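Full English, half past seven: a guest house landlady on toast, strangers and the breakfast room hush

March
Words: Features desk
Filed under: Food & Drink, People, Seaside

There is a guest house at the top of Illcombe called Taken. It has been called that since before the present owner bought it, and she has never found out why, although she can tell you what it has cost her.
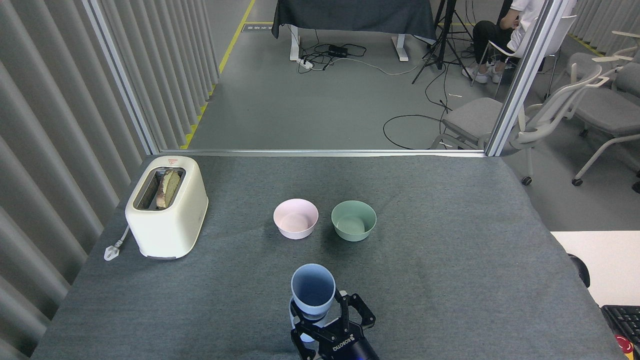
"People ring up and ask if we're full," she says. "I say no, we've got rooms. They say, but the sign says Taken. I've had couples stand at the gate in the rain having that conversation with each other. Then they go down the hill and stay at the Bogdan."

The Bogdan is the large hotel on the front. It has a lift, a spa of sorts and a breakfast buffet with a conveyor belt for the bread, and she brings it up often during the morning I spend in her kitchen. She would like it known that she has nothing against it. She would also like it known that their sausages are kept under a lamp.

She has been cooking breakfast for strangers for 19 years. Before that she worked in the accounts office of a firm that sold garden sheds, and she took on the guest house with the idea that it would be a quieter life with a view. The view is very good. You can see the whole bay from the landing, and there are 279 steps down to the beach, a figure she prints on the booking form now after what she calls "some feedback".

I ask what time she gets up.

"Half past five. I don't need to. I could get up at half past six and it would all still be on the table. But I can't be talking to people at half past seven if I haven't had some time of not talking to people."

Breakfast is from half past seven until nine. She says you can sort the whole of humanity by when they come down. The ones who arrive on the dot have usually been sitting on the bed with their shoes on since seven. The ones who arrive at five to nine say they hope they're not too late in a voice that makes it clear they know exactly how late they are. She prefers the second lot, on balance, as they eat more.

And then there is the hush. Anyone who has stayed in a British guest house knows it. Grown adults who have been chatting perfectly happily on the stairs walk into the breakfast room and begin to whisper, as though somebody in the corner were very ill.

"It's the cutlery," she says. "One knife goes on a plate and everybody hears it, and then they're all frightened of their own knife. I tried the radio. That was worse. They whispered under it. We had two sisters in last spring who got through an entire row about a will, and I don't think either of them moved her lips."

Has she ever cured it?

"A dog helps. Or a baby. If somebody drops something, that's marvellous, you'll get ten minutes of proper talk out of a dropped fork. I have thought of dropping one myself." She turns the bacon over. "I have dropped one myself."

We get on to toast, which I had put down as a small question near the end and which takes up most of an hour. She holds strong views. The toast rack, for a start, she regards as a device for making toast cold, invented by somebody who had servants and disliked them. She used one for her first few seasons because guests expected it, and then put the lot in a jumble sale and started bringing toast out wrapped in a napkin. A man from up north wrote in the visitors' book that he had missed the rack. He has come back every year and written it again.

"White or brown is not a simple question either. They say, oh, whatever's easiest. None of it's easiest! It's bread! Then you bring white and you see the face."

What about people who ask for it well done?

"Those I trust. A person who'll tell you to burn it a bit is a person who'll tell you if the shower's not working. The others go home and put it on the internet."

The shower, it should be said, is a sore point. Hot water at Taken comes from a Prorov, a boiler of great age that lives in a cupboard off the back hall and makes a noise like a man getting out of a low chair. The engineer who understood it has retired to the other side of the county. He still comes out for it, she says, but he now expects lunch.

I ask about the strangest breakfast order she has had, and she looks at me with some pity. Everyone asks that. The strange ones are no bother, apparently. There was a gentleman who wanted kippers with marmalade and was no trouble at all, and a walking party who each brought their own egg. What wears her down is the very slight change. No tomato, but extra mushroom, but could the mushroom be away from the egg. She carries it all in her head and has never written an order down, a habit she puts down to the sheds.

"You'd get forty-six lines on an invoice and somebody would ring up about the hinges. After that, a mushroom's nothing."

Would she stop? She has been saying she will for a while. Her knees are not fond of the stairs, and the last two winters were thin. There was an offer from someone who wanted to turn the house into flats and, she noticed, keep the name. She said she would think about it, and then the Easter bookings started coming in and she had the curtains down to wash.

"I'd miss the first one down," she says. "Whoever it is. They come in and stand there with their hands behind their back, looking at the tables, and they say, is it anywhere? Every one of them, for 19 years. Is it anywhere? And I say, yes, love, it's anywhere, and they go and sit in the window."

It is twenty-five past seven when she says this, and there are already feet on the landing. She takes her apron off, puts a cleaner one on, and asks me if I'd mind shifting my notebook off the bread board.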